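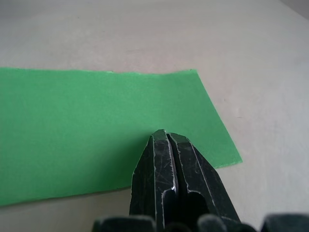 The straight edge and the other three

Paper craft looks cheap until the offcuts are weighed

Green is the colour that runs out first. Liesl Kuster keeps a tally of what leaves the flat files at Harawira, the shared workroom where she teaches paper cutting, and over the past year green sheets went out at twice the rate of any other colour. Leaves account for most of it. Frogs account for more than she would like.

Her tally is kept in pencil on the inside of a cupboard door. By November it stood at 1,033 sheets, all colours combined, and she had begun to look at where the paper was going. A fair share of it was going in the bin.

The cause was mostly poor squaring. A sheet with one ragged edge and one clean one can be used to its full size, provided the clean edge is taken as the reference and every measurement is made from it. Students tended to do the reverse. They measured from whichever edge was nearest the body, cut, found the piece out of square, trimmed it, and trimmed it again. A card base that should have used half a sheet used most of one.

Kuster now begins each course with a bare table and a single sheet of coloured paper. The first exercise involves no cutting. Students lay the sheet flat, look along each edge with one eye closed, and choose the best of the four. That edge gets a small pencil tick on the back. Everything for the next hour is measured from the tick.

Flynn Ngata, who makes boxes and book covers in the same workroom, uses a stricter version. He sets a steel rule against the reference edge and a square against the rule, and draws the second edge before he looks at the size of the finished piece. "If you mark the size first you start protecting it," he says. "You'll accept a bad corner to keep eight millimetres."

Grain is the next matter. Machine-made paper has a direction in which the fibres mostly lie, and it folds cleanly along that direction and cracks slightly across it. With thin paper the difference is small. With card it decides whether a fold sits flat. The usual test is to bend the sheet over gently without creasing it, first one way and then the other, and to note which bend offers less resistance. The fold goes parallel to that bend. Ngata marks the grain with a short arrow beside the tick, so that the offcut carries the information with it.

Saturated colours bring their own difficulties. Deep greens and reds show finger grease, and on a matte surface a rubbed patch will catch the light at a low angle even when it can't be seen from above. Pencil marks on the face rarely come off without leaving a burnished spot. Both makers work from the back wherever the design allows it.

Scissors or knife is a less important choice than it is made out to be. Scissors lift the sheet, so a long cut tends to wander. A knife against a rule holds the paper down, but a dull blade drags the fibres and leaves a faint fuzz along the cut. Kuster changes blades every 23 cuts in card, a figure she reached by keeping the strips and comparing them under a lamp. Ngata changes his when he hears it.

Tearing has its place too. A hand-torn edge takes paste well and disappears more readily in a collage than a cut one, as the thickness tapers away to nothing. For a controlled tear, crease the line, run a damp brush along it, wait a minute and pull the halves apart with the sheet flat on the table. Pull across the grain and the line will step sideways.

Storage is simple. Keep sheets flat, out of direct sun, with offcuts in a separate folder sorted by colour. Harawira uses two folders for green, one for pieces larger than a hand and one for anything smaller. The small folder is the one the frogs come out of now, and the rate at the flat files has dropped enough that Kuster put off her last order by a month.

She still buys green first.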